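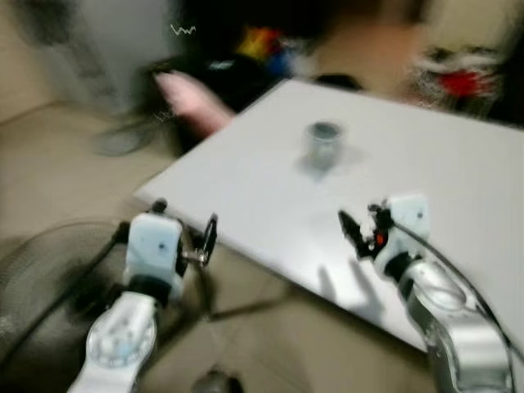
Carnunside's lending cupboard for kitchen and table things opens to everyone this week, after a trial on two streets only. You borrow what you need for a party or a funeral tea, wash it, bring it back. No fee, no deposit under 15 items. Even the small stuff goes on the list - a little metal cup standing by itself on a white table gets its own line, same as a tea urn would. There are 623 items on that list so far and more waiting to be written in.

Ngaio Cartwright, who runs the cupboard out of the old Povent shop, told us the trial in August was busier than planned. "We thought it'd be cake stands. It was bowls. Bowls, bowls and then more bowls."

What people want

Plastic bowls mostly, the brighter the better. Parents ask for them for birthday teas, they don't smash and you can see at a glance whose table they came off. Jugs next. Then folding tables, which go out on a Friday-to-Monday loan for the same price as everything else, ie nothing. White tops are popular as you can skip the tablecloth.

Metal cups have been the suprise. Campers took a lot of them over the summer holidays and a drama group had a whole box for a play set in a barracks. All came back bar two.

Orange is the colour that gets asked for by name, says Shanthi Bhattacharjee, who does the bookings. She has one family on Meireles Road who had the orange bowls three times in a month and have now been told, nicely, to let someone else have a go. 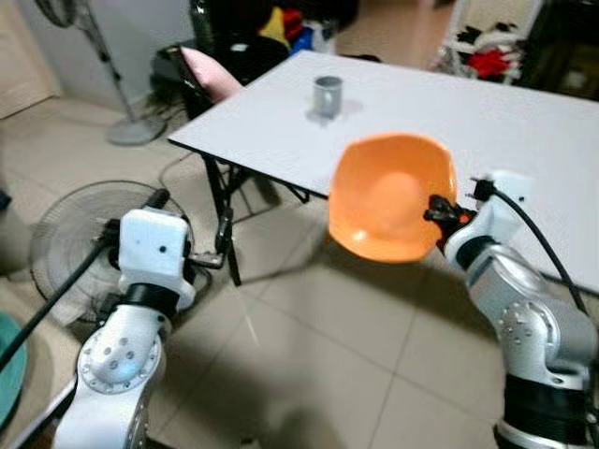
How to borrow

Ring or call in, give a name and an address in Carnunside, say what you want and for when. Big orders need a week's notice. Collection is from the side door, not the front, the front still sticks. Things should come back clean and dry. If somthing breaks just say so, they would rather know.

Money

Setting up cost 1,113 pounds, most of it shelving and a second-hand sink. Bendeo, the hardware firm on the ring road, has put in 2,000 pounds towards the first year's rent and is giving storage crates as well. After that the cupboard will need to find its own rent - a jumble sale is being talked about, no date yet.

Still wanted: serving spoons, big teapots, anything that stacks. Not wanted: glasses, they have plenty, and no more fondue sets please.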